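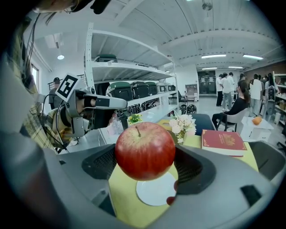
Aleksandra Kalinowski: From the back of the kart grid to the front of the hillclimb

The road up to Kahsay Ridge has 20 corners, and Aleksandra Kalinowski can tell you something about every one of them. The fourth has a bump right where you want to brake. The ninth looks faster than it is. The last one, a long left with a rock wall on the outside, still makes her hold her breath, and she has driven it more than anyone else in her class this year.

She also won there in August, in a car she mostly put together herself, and if you were standing at the finish line you'll remember the noise. It was a wonderful afternoon! The 1600 class doesn't usually draw people away from the food trucks, but word had gone down the hill that the little white Godell was on a run, and by the time it came through the final left the fence was three deep.

"I heard none of it," Kalinowski says. "I was listening to the gearbox."

The gearbox had been trouble since spring. She lost second gear at the opening round at Trilico, limped home in tenth, and spent the next two weekends under the car with a work light and a borrowed set of snap ring pliers. At round two it jumped out of third. At round three it held together but the clutch didn't, and she was 57 points off the class lead with half the season gone.

A lot of drivers would have parked the car until next year. Kalinowski called Yabsira Admasu.

Admasu had raced karts against her when they were both teenagers, and he beat her most of the time (she is quick to bring this up, and he is too polite to agree). These days he builds transmissions out of a two-bay shop, mainly for dirt trackers. He had never worked on a hillclimb car. He took the box apart on a Tuesday night and found a bent selector fork that everyone, Kalinowski included, had been looking straight past.

"It was off by the thickness of a business card," he says. "You'd never see it with the thing bolted in."

With a straight fork and a fresh clutch, the Godell was a different car. She took second at Lumier on a damp morning when half the field went home early, and then came Kahsay Ridge, where she broke the class record on her second run and broke it again on her third.

What makes her such a joy to watch is how tidy she is. Hillclimbing rewards bravery, sure, but a run is over so fast that one slide can cost you the day. Kalinowski brakes early, gets the nose turned and is back on the throttle while other people are still sorting out their hands. From the outside it can look slow – right up until you see the time on the board.

She finished the season second in the points, with 423 to her name. The title would have been nice, she admits, and she has replayed that clutch failure more than once on the drive to work. But the car is already on stands for the winter. The engine is coming out for new rings, the seat is moving back an inch, and Admasu wants to try a shorter final drive that he swears will be worth half a second off the line.

Next season opens at Trilico again, on the same bumpy start that ate her second gear. She has asked for an early run number.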